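Section 4. Teaching a garment task by remote control
Canby Two-Arm Station, Operator's Guide
977 views | 14 shares | 2 comments

4.1 Before recording

1. Place the garment on the table within reach of both arms.
2. Set any container to be used in the task upright on the tabletop.
3. Move both arms to the start position and open a new task file.

CAUTION: Keep hands off the table while the hand controls are live.
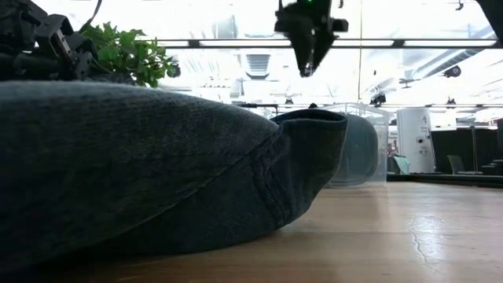 4.2 Recording the task

4. Press and hold the foot switch. The arms follow the hand controls only while it is held.
5. Lower the gripper slowly and close it on a single fold of cloth. Thick seams should be avoided.
6. Carry out the task at an even pace, then release the foot switch.
7. Select Keep or Discard. Failed attempts are to be discarded.

NOTE: Denim requires more complete recordings than thin cloth. The Olano site keeps 36 for each garment type.

Comments (2)

Florian Hervieu: Does step 5 apply to the left arm as well? Ours closes more slowly.

Coltitz Support: Yes, it applies to both arms. Closing speed is set separately for each arm in Section 6.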